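Nerkell – washroom clips for a home robot arm

Nerkell is a small set of 86 clips for teaching the arm I build in our shared workshop in Gullholm. All clips show hand work near a sink, from head height. Version of 7 February 2018.
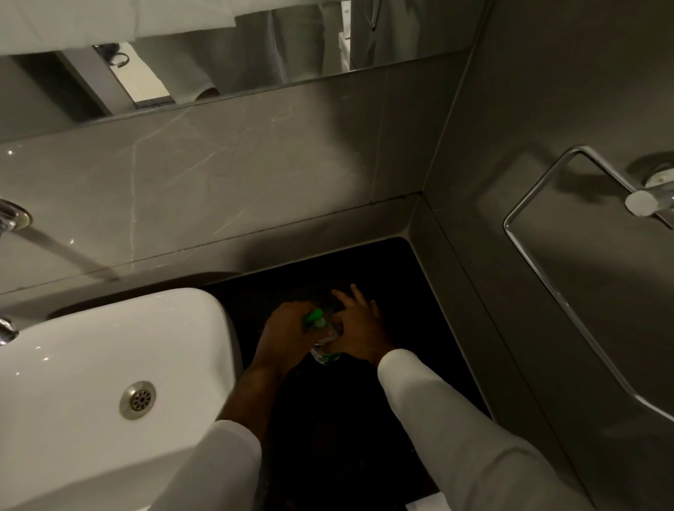

Both hands at the small bottle with the green cap, tap running.

Labels are in plain text, one line for each clip. In 23 clips the light is dim and the grey colours are hard to separate – please check these before training. Corrections go to Tracey Birkett.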